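Small Tiles, Big Floors: How Families in Delura Choose and Care for Kitchen Tile
Student project report, Home and Community Studies, spring term
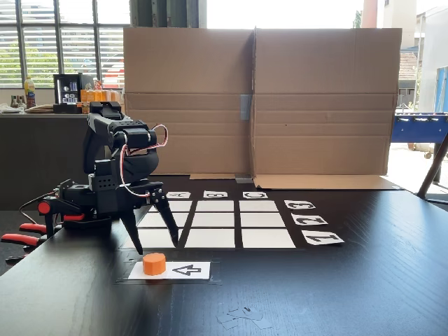

My interest in tile began in my grandmother's kitchen, where the floor had been laid long before I was born and where I spent a good part of my childhood lying on my stomach, following the lines between the squares with one finger. When our class was asked to pick something ordinary from home and study it properly, I knew almost right away what mine would be. Most people I talked to had never given their floor much thought until I asked, and then they could hardly stop talking! White tiles set out in a grid, the plainest arrangement there is, came up again and again as the thing people pictured when they heard the word "kitchen," even people whose own floors were brown or green or covered in vinyl. That surprised me, and it ended up shaping a good deal of what I asked afterward.

What I wanted to find out

My main question was how families decide what to put on a kitchen floor, and whether they are still happy with it years later. I also wanted to know how much the cleaning matters, because my mother has strong opinions on grout and I suspected she was not alone.

How I went about it

I wrote a one-page survey and left copies at the Zavine Street library and at Brenus Tile and Stone, where the staff were very kind about letting me use a corner of the front counter. I handed out 200 surveys in March and got 40 back, fewer than I had hoped for but still enough to read slowly and with a cup of tea. After that I visited three homes in the Cho Hill neighborhood, where people let me look at their floors and told me the stories behind them. I took notes by hand and typed them up the same evening, while I could still remember how people had said things.

What people told me

Price came up first for nearly everyone. One family had kept the whole folder from their kitchen remodel, and their bill for the floor, with the labor and the removal of the old one, came to $3,255. They said the tile itself was the small part of it, and that they would have picked something nicer had they understood that at the beginning. I heard versions of this from other people too, usually with a sigh.

The second big subject was grout. Families with light grout described scrubbing it with baking soda and an old toothbrush, and several had given up and gone over it with a darker grout pen. Those who had chosen gray grout from the start seemed quite pleased with themselves. A retired couple told me they seal theirs every fall, right after they put the garden hoses away, so that they never forget.

Comfort was something I had not thought to ask about, and I wish I had. People wrote it in the margins anyway: cold feet in the morning, sore knees, a dropped glass that never survives. Even so, most of the margin writers said they would choose tile again. One wrote that her floor had outlasted two refrigerators and a dog, and she meant to be next.

What I would do differently

I would make the survey shorter and put the question about regrets at the end, where people have warmed up a little. I would also include renters, who live with floors somebody else picked and who probably have plenty to say. My survey assumed that everybody had a choice, and a few people crossed out whole questions for that reason.

I would still like to go back to the shop and ask which tiles get returned the most. My grandmother, meanwhile, has read this report twice and wants me to add that she mops with plain warm water and always has.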